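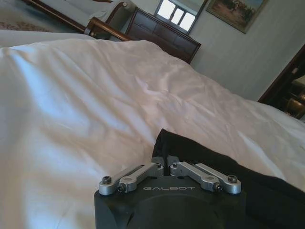 Skutomden Duel Deck (second printing)

Posted 2019-12-13

Right, the second printing is in the shop at last! If you've ever spent a whole evening arguing over which fictional fighter would flatten which, this is the card game I made for you (and for me, I'm terrible for it).

Each card is a fighter from my own Skutomden setting, with ratings for speed, lifting strength, durability and stamina, plus a short note on how they got that rating. You pick a fighter, your opponent picks one, you both play a location card and then the arguing starts. A round takes up to 12 minutes, though ours run over whenever Vitale comes out. She's the swordswoman who can outrun an arrow but gets tired going up stairs, and people have very strong feelings about her.

What's changed since the first printing? Mostly the durability scale. It was far too easy to end up with two fighters who couldn't hurt each other at all, so I've pulled the top end down and given Cinano a proper weakness (cold water - sorry, Cinano fans). I've also reworded the stamina cards, as the old ones were a muddle and I got a lot of emails.

In the box:
Fighter cards, location cards and a rules sheet
2 scoring dials
A cloth bag for drawing locations

It's for 2 players. You can play it in teams if you share a hand, and I've put a page of team rules on the back of the sheet, but I still like it best head to head.

The cards are printed by Fuveo on a thicker stock than last time, so they shuffle a bit stiffly at first and then loosen up nicely. I had 849 boxes made and I'm packing them all myself, so please be patient if your order takes a few days.

An add-on pack of villains is planned for February. If there's a fighter rating you think I've got wrong, write and tell me - I do read them all, even the very long ones about Vitale.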